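Ilse Schwerdtfeger had over 2000 visitors to look after at the Trolton open day in June, and most of them, she says, stopped at the same screen. It showed a robot arm sorting parts in a simulated workshop, and anyone could take the controls.

"People expect the real machine first," she says. "We start them on the simulation. They can drop a part 16 times and all it costs is a reset."

Schwerdtfeger runs the training room at Trolton with Joscha Petersen, who built the simulated workshop. He was not keen on an open day at first. "I thought we'd spend it answering questions about jobs," he says. "We did get those. But a lot of people wanted to know how the thing decides where to close its fingers."

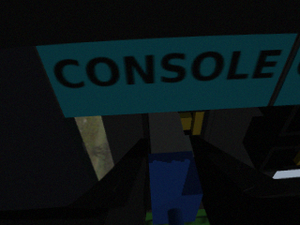 Petersen spent most of the winter on the views a trainee gets while steering the arm. The one from close to the gripper is the hardest to learn, he says, and he would not give it up. With a dark blue block between the fingers, there is little else to see in the lower half of the screen, and visitors had to take their bearings from things higher up, such as the big teal sign reading CONSOLE. "Kids were fine with it," he says. "Adults kept leaning sideways, as if that would help."

The real arm was running next door, behind a barrier. Schwerdtfeger let 41 people try it, all of them after a turn on the simulation.

Would she do it again? "Yes, but with a second screen," she says. "The line went out the door - and it was raining."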